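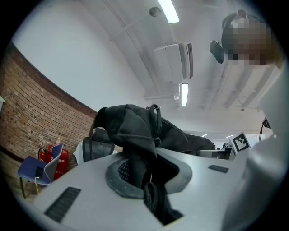
Features > Work and Machines > Learning by Hand

May 15, 2024
By Geetha Nambiar

I am bad at folding things. My sister refolds my towels when she visits, and she doesn't even hide it anymore. So when Ulla Riihimäki offered to let me spend a day at Tredow teaching a robot how to handle clothes and bags, I said yes before I'd thought about what it would do to the robot.

Ulla met me at the door with coffee and a pair of grippers. You hold one in each hand and squeeze, and the fingers close. The idea is that you do the chore with them, the way the robot would have to, and everything your hands do gets saved. Later a machine with the same kind of fingers studies all of it and tries to copy you. No code, no joystick, just you and a jacket.

I lasted 20 minutes before I had to sit down. You don't notice how much work your fingertips do until you've traded them for two big plastic jaws! I'd go for the edge of a sleeve and come up with half the lining. I'd get a bag by its middle, feel very pleased with myself, and then watch the strap slide off toward the floor. Ulla kept saying "slower," in the voice my driving teacher used.

She's been at this for five years, first at Hirvonen, where they did it all by remote control. She'd sit in another room with a pair of levers and steer an arm that was always a half second behind her. (She says she still closes doors too late.) Holding the grippers yourself is much quicker, and you can feel when cloth is about to slip, which she never could through the levers. 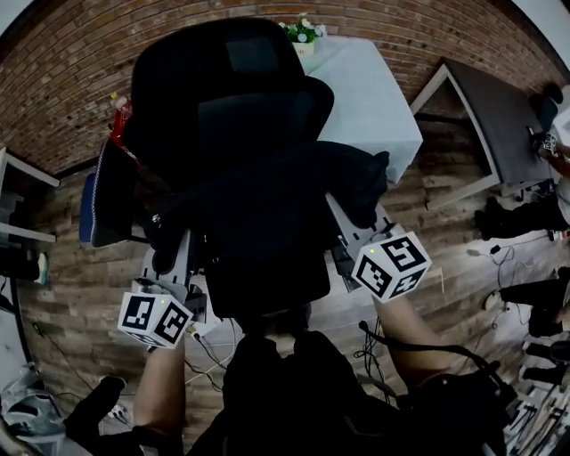 Page 43

Jackets on office chairs are her favorite. It's such an ordinary thing, somebody drapes a coat over the seat and wanders off, but for a machine it's a nightmare: black cloth on black mesh, armrests in the way, and a chair that would love to roll off if you tug too hard. You pinch a fold on one side, steady the other side with your free jaw, and lift. Then you put it back in a different heap and go again.

The crew at Tredow had 177 good tries at the jacket when I came in, and they want 2000 by August. I asked what counts as good. Ulla said a try where you don't change your mind halfway. If you dither, the robot learns to dither, and she once had an arm that hovered over a sock like it was choosing a melon.

I dithered a lot. She kept a few of mine anyway, mostly the ones where I dropped the thing and picked it up again, and I was more flattered than I should have been. A robot has to learn how to recover too, she told me, and the experts hardly ever drop anything.

By late afternoon my forearms ached and I'd found a sort of rhythm. Go in low, close gently, wait a beat, lift. I did it at home that night with my own coat and my own two hands, and my sister, on the phone, wanted to know why I was breathing like that.

Related stories
The Night Shift at Cliltby's Bread Factory
Otden Gets a Driverless Mail Cart
I Let a Machine Pick My Tomatoes
Who Fixes the Elevators?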